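Gallery: The Microwave in the Skerum Break Room

Posted 08/07/2019 by Kirsty Dawber

The upstairs break room at Skerum was refitted in May. Most of the work was paint and new tables, and those are covered on the other gallery page. The last item on the list was a microwave for people who bring lunch from home. Kamran Zarei picked a plain one with two dials and no keypad. The old one at Radthorpe had a keypad, and half the buttons had stopped working by the time it was thrown out.

Several people on the Radthorpe side have asked what the new one looks like before they move over. Click on a picture for the larger version.

1. Perforated face, closer look 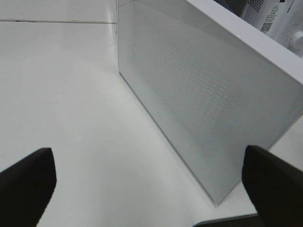
White was the color everyone agreed on, for the tables and for anything that stands on them. It shows crumbs, but it also wipes clean with a damp cloth, and Feven Ejigu keeps a stack of those in the drawer by the sink. The part that will need more care is the field of tiny holes across a face like this one. Sauce dries in small holes and is hard to get out later. Please use a soft cloth and a little dish soap, and leave the scouring pads for the pans. The smooth borders can be wiped with anything that isn't rough.

2. Door open, plate in place

The plate is glass and sits on a roller ring, with a hub in the middle. It lifts straight out for washing. When you put it back, turn it a little until it drops onto the hub, then check that it lies flat. The two knobs are on the right, power on top and timer underneath, and the flat round button below them opens the door. The panel is labeled in Chinese, so Hooman Ebrahimi is making a card in English to go on the wall. Until the card is up, ask him or Kamran if you aren't sure of a setting. Leave the small white label with the warning triangle where it is. 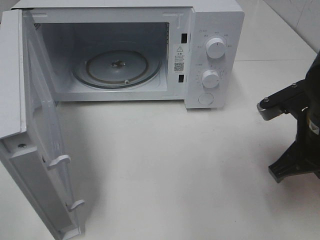 Other pages in this set

Tables and chairs, upstairs
Paint colors, both floors
The Prilness storeroom shelves
Sink and drawers

Questions about the break room go to Bijan Akbari at the front desk. Larger copies of the pictures are kept in the Heydari folder on the shared drive.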